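Home | Rentals | Sales | For Landlords | Equipment | Contact

Print this page | E-mail this page

Fodent Key Safe and Entry Set, for rental units and sublets

In stock. Ships from Meltwood. Fits most apartment front doors, prewar buildings included (see door thickness below).

Made for landlords and agents who show a lot of units and are tired of driving keys across town. One box by the door, one code per showing, code dies when you say so. No app needed for the basic set.

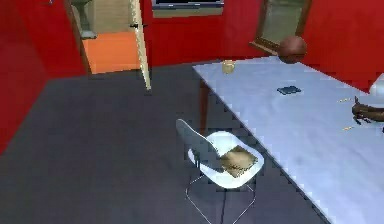
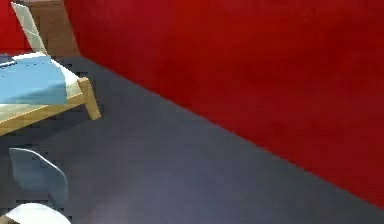 Yayra Baidoo put the set on all her walk-ups in August and told us the only thing she'd change is the beep, too loud for a hallway at 9 at night. She hasn't had to meet a locksmith at a vacant unit since, and two of her tenants asked to keep the box after move in. We passed the beep thing on to Fodent. You can turn it down now, hold the star key for 5 seconds until it blinks.

What you get

Key box, steel body, rubber flap over the keypad
Wall plate and 6 screws (masonry anchors seperate, ask)
Shackle, if the building won't let you drill
2 manager cards
Quick start sheet, English and Spanish

Batteries not in the box. Takes 2 AA. Please use alkaline, the rechargeable ones read low and you'll get the red light all the time.

Codes

Manager code is yours, set it first. Then up to 9 showing codes. Each showing code can be one-time, or good until you wipe it. Agents get the one-time. Cleaners and painters usually get the other kind. Wipe everything between tenants, it takes a minute, menu 6.

Wrong code 5 times and the box locks itself until you use a manager card. Do not leave both cards in the unit. Yes people do.

Sizes

Holds a full ring: front door, unit door, mailbox, laundry. Will also take one garage fob if it's the flat type. The fat ones with the loop don't fit, get the Sostolholm deep box for those (same codes, same plate, a bit more money).

Entry set only: door thickness from 1 3/8 inches to 2 inches. Measure the door and not the frame. If the door has been painted over a lot of times measure where the latch is.

Before you drill

Co-op or condo, ask the board or the managing agent. Some allow a shackle on the railing but nothing on the facade. Some want all the boxes in one spot by the service entrance. We can't tell you what your building says and we don't take back a plate thats been drilled and mounted. Unused plates, no problem.

Rent stabilized or not, the box doesn't change what notice you owe a tenant before a showing. Check your lease and your local rules.

Ordering

Single sets from the website. For 6 or more call the office and ask for Imani Mwakalinga, there's a price break and she can have them all set to the same manager code before they go out. Orders in by noon leave same day.

Pickup is possible at the Meltwood counter, side door, bring the order number. Counter closes at 5.

Warranty 2 years on the box, none on the cards. Replacement cards are on the parts page. If the keypad goes dead after a hard freeze bring it inside first and try again before you send it in.

Related items

Sostolholm deep box
Pascu lobby directory panel, 9 names
Fodent replacement manager cards, pack of 2
Masonry anchor kit
Showing sign with rider, double sided
Pascu mailbox lock, 5 pin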